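Starncombe Worktops: your questions answered

Thank you for stopping by! We get a lot of the same questions by phone and at the showroom counter, so we've gathered them up and answered them as fully as we can.
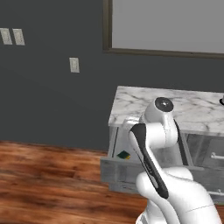
Do I need to seal my marble?

Yes, we'd say so, and it's a much smaller job than people fear. We seal every piece before it leaves the workshop, and after that a fresh coat once a year suits most kitchens (more often if you cook a great deal with lemons, wine or tomatoes). Wipe it on, wait 20 minutes, then buff off whatever is left.

Something has left a dull patch. Is it ruined?

Oh, please don't worry! Dull patches are usually etching, where something acidic has nibbled at the polish. Small ones can often be brought back with a polishing powder and a good deal of patience. For anything bigger than a saucer, ring us first and we'll talk it through with you.

What should I clean it with?

Warm water, a drop of washing-up liquid and a soft cloth. Keep vinegar, limescale spray and cream cleaners well away, however tempting they look on the shelf.

Which pattern should I choose?

We keep two white-and-grey marbles in stock all year, Vasto and Simard. Vasto has broad, cloudy veining and Simard is finer and a little busier, and we do think it's kinder to crumbs. Do come and borrow a sample, and look at it at breakfast time as well as under your evening lights.

How much does it cost?

Our plain marble starts at £347 a metre, fitted, with the sink cut-out included. Upstands and curved corners are extra, and we'll always put those on the quote before you decide.

Can you fit onto my old cabinets?

Very often, yes. Audrey-Anne Pelletier, our surveyor, will check that they're level and strong enough when she comes to measure. Please empty the top drawers before she arrives, as she'll want to see the rails underneath.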